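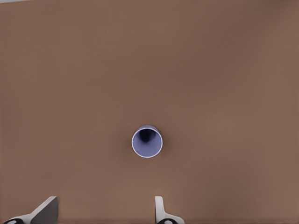 Step zero: one upright cup, fingers open, in simulation.

Want to know if a robot can put your cups away yet? Start with stacking, and start in the simulator, where breakage is free.

1. Place a single cup on a plain table. Resist adding a saucer.
2. Open the gripper wider than the cup, then approach slowly.

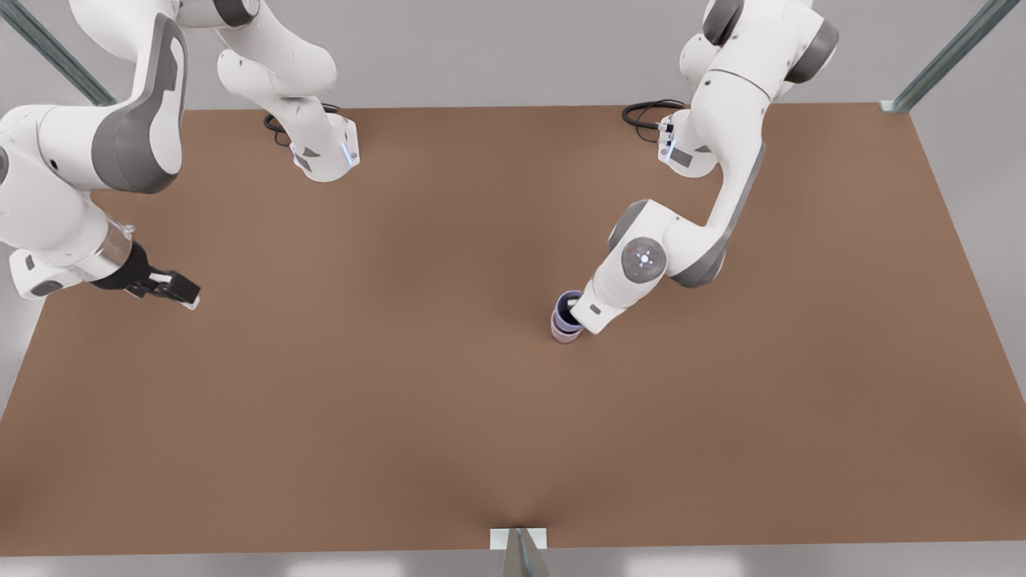
3. Hold the nested cups upright before you ask for anything fancier. Marietjie Mabuza ran our Sesisov routine 3000 times and still does her own dishes.
4. Include starts with a cup on its side. Kitchens have plenty of those.

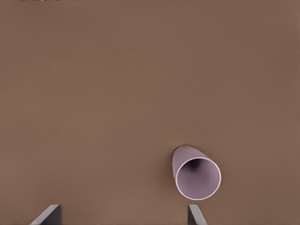 5. Log every miss, even the dull ones. Change one setting, then run another 490 tries — and keep a sponge handy at home.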